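Wasow Seed Swap – your questions

Do I need to bring seeds?
Not at all! Come empty-handed and go home with up to four packets.

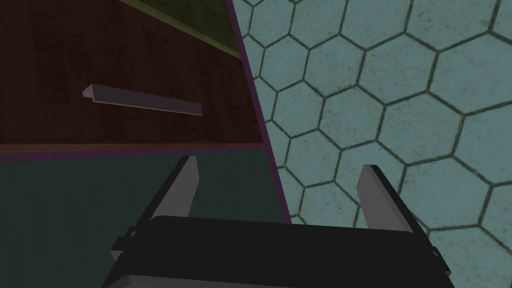
Gemma Serra wrote to ask if shop-bought seeds count. They do, opened packets too – just write the year on them.

Which beans should a beginner try?
Runner beans, every time. They climb like mad and the flowers are gorgeous.

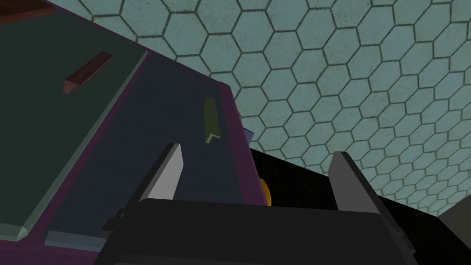
Can I add a word for broad beans? Mine went in last November and hardly needed me.

Lovely idea, and we'll have plenty of those as well. Sow them in a sunny spot

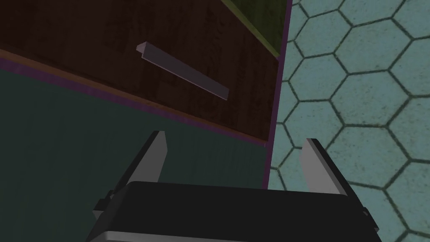
and pinch out the tips once the first pods show.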